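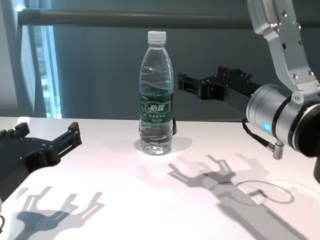 Drovbridge white-top table, the small one -- 4 stars out of 5

Posted 2018-09-14

Quick one, on my lunch. Bought this in June for the spare room, mostly for sorting mail, wrapping parcels, the odd bit of sewing. Was torn between this and the Aston, which has a drawer. Went with the Drovbridge because the drawer on the Aston was too shallow for anything I own and the colour was a sort of hospital grey.

Assembly. Legs bolt on, 4 of them, you get an Allen key which you should throw in the bin and use your own. Took me and Hüsnü Türkmen from next door most of one coffee. Instructions are pictures only and the second one is upside down, or we were. One bolt went in crooked, backed it out, went in fine.

The top. What I bought it for really. Plain white, wipes down with a damp cloth. Biro comes off with a bit of metho. Turmeric did not, left a yellow thumbprint near the back that has faded a bit but it's still there. Tea is fine if you get to it same day. Haven't tried anything harsher and the leaflet says don't.

It does show everything. Crumbs, thread, every bit of lint. And under a strong ceiling light you get hard grey shadows on it, so for close sewing I switch the overhead off and use the lamp off to one side. If you do fiddly work think about where your light is before you pick white. My sister got hers in the oak colour and doesn't have this problem, but then she loses pins.

Bottles and glasses. Someone in the older reviews said theirs leaned and a full bottle of water would walk towards the edge. Not mine. Ordinary plastic drink bottle, screw cap, full, stands where you put it. Cold ones leave a ring of wet on a hot day, wipes straight off, no mark so far. Might depend on your floor -- mine's concrete under lino so pretty flat. There are little screw feet for levelling anyway, stiff at first, a drop of oil helped.

Wobble. None front to back. Slight one side to side if you lean on a corner, worse after I dragged it instead of lifting it. Retightened the bolts, mostly gone. Hemant Awasthi at work has had his longer and says to do them up again after 6 weeks and then forget about it. He has a sewing machine on his, a heavy old thing, no complaints.

Edges are okay. Front edge is a bit sharper than I'd like on the forearms if you're there for an hour. I put a folded tea towel down. Not a look but it works.

Delivery was Duman, came on the day they said, carton had a hole in one corner but the foam had done its job. Rang Domgate (the shop) about a missing foot cap and they posted 10 of them, so I now have spares untill I die.

What I'd change: softer front edge, a decent Allen key, and a longer warranty than the one year. Also some kind of hole or clip for cords would be handy, mine just hang off the back.

Would I buy again, yes. Prob the bigger size, I'm allready running out of room when the wrapping paper is out. Not the oak.

Off the star for the turmeric and the wobble. Will update if anything falls off.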